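Clearing the Table — notes for my slot, 20 min, evening session, Nistimetti house

Start w/out slides. Mic check. Say thanks to Fathima Samarakoon for lending the room, and for the soup.

Opening. Ask: who cleared a table today? Hands. Who did it in one trip? Fewer hands. Who put something down on the way and left it there? Everybody laughs (hopefully), move on quick.

What I do. Home routines, small kitchens mostly. Last year the Rostamel diary project, 452 households, one week each, everyone wrote down what was on the table when they stopped cleaning up. Not what they ate. Just what stayed. 864 table entries after we threw out the blank ones and the guy who only drew pictures.

Point 1 — what gets left. Slide with the bars.
Plates go first. Always, almost. Glasses next.
Then it slows down. Mugs stay becuase someone says they're still drinking from them. Pans stay because there's no spot by the sink.
Cloths stay the longest. I did not expect this. Napkins, dish towels, the thing you wiped the spill with. People don't count a towel as something to clear, it's what you clear WITH.
Pause here. Let them read the slide.

Point 2 — the towel problem. (Don't rush this one, I rushed it in March.)
Dish towel does four or five jobs a night. Dries, wipes, carries the hot pan, goes under the hot pan, gets thrown over a shoulder.
So it never has one place. Comes to the table with the pan and doesn't leave with it.
Csenge Dudás story: she put a hook on the end of the table. Just a hook. Towels went home after that, or at least as far as the hook. She'll be in the second row, ask before telling it!!
Two towels out is worse than one. One you'll grab. With two, each of them is somebody else's.

Point 3 — order of clearing. Handout, yellow side.
Big and awkward first. Pan, then bowls. You want your hands free and the sink empty when the pan comes.
Flatware next, onto a plate, plate carries it. Don't walk forks over one by one.
Cups and mugs nested if they nest. If they don't, two trips, fine.
Cloth last, and it wipes the table on the way out. Then straight to wherever it lives. Not the chair back. NOT the chair back.
Somebody will ask about kids. Answer: give them the cloth step, it's the one that shows.
Somebody will ask about dishwashers. Answer: same order, different door.

Point 4 — the table itself.
Hajdu asked me to say something on shape. OK. Rectangles pile up at the ends, corners get mail and keys. Ovals and rounds, stuff drifts to the middle where you can't reach it well. In the diaries 73 households had an oval or round one and their leftover lists were shorter, but most of those were also smaller tables, so don't oversell it. If pushed say I dont know.
Light tabletop helps. You see what's there. Dark wood hides a spoon for days, I have lost spoons.

Cut here if running over. Skip to the exercise.

Mention Erell's set of cards? Only if time. The box is in my bag, left pocket.

Exercise, 5 min. Pairs. Picture goes up for this and stays up till the end. Give them the question first, THEN put it on screen, last time they all looked and nobody listened. Question: what leaves the table first, what leaves last, how many trips. Write it down before you talk to your neighbor. No prizes. Walk around, look at papers, pick two that disagree and have them argue it out. Keep an eye on the clock at the back.

Closing bit. Clearing up is really sorting, just done standing and usually tired, and sorting gets easier if you decide on the first and last item before touching anything. Say that twice, it's the one line I want them to take home. Then go through my own answer. I'd start with the dark gray frying pan, handle is already over the edge so it's easy to grab and easy to knock. Red bowl after that. The utensils ride on the round red plate, and the little clear cup comes off it first — people will want to leave it on and carry the lot, let them defend it. Red mug, its own trip, I'm fine with that. Then the two striped towels, one half over the front edge and the other in a heap in the middle, and I bet at least one pair forgot the heap. Ask. Wipe down w/ one, both go out together. Take questions with it still on screen, handouts are by the door, evaluation sheets too.

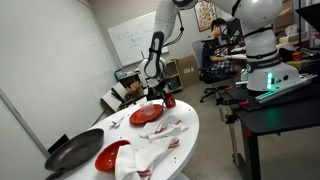
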